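Unit 2 – Cell upkeep, bench arm
Augustina Addo

The Flustance guide says to recheck finger alignment every 20 hours. I doubt the number. Nobody at Folldale could tell me where it came from, and a clock knows nothing about how hard the fingers were used.

Check it against the work instead. Close on a thin rod over the white board and look at both tips. If one touches first, loosen that finger, reseat it, tighten, try again. Do this before you touch any software offset – an offset will hide a bad finger for a week.

Write the result in the log, good or bad. "Looks fine" is not a result.

Read Babić on finger wear before the lab. I don't buy his last section.

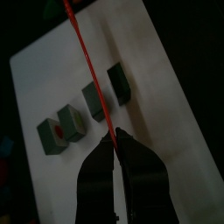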